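I moved to Parnport in August with 16 boxes of books and no plan for a living room, and wow, did I learn a lot about floors! Tile is cool on bare feet, kind to dog owners and murder on dropped mugs.

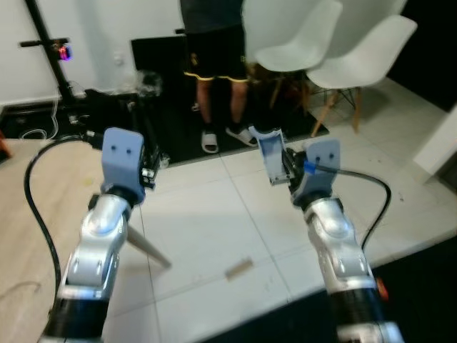
Rugs, mats and my mother

Carmela Carbone, who sold me my first rug (800 dollars, gulp), swears by wool. My mother swears by bare tile and a mop. I've landed somewhere in between, with a runner by the sink and a big shaggy thing under the couch that the dog has claimed.

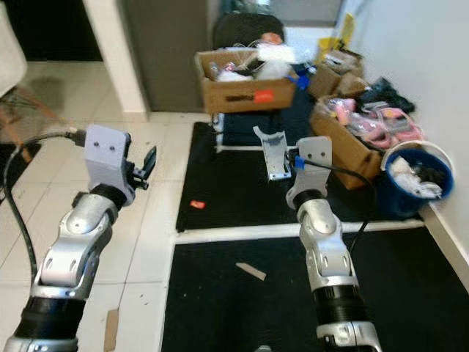
How often should you wash grout?

Every couple of months is plenty, with warm water, baking soda and an old toothbrush. I do mine at 8 in the morning, with the radio on loud.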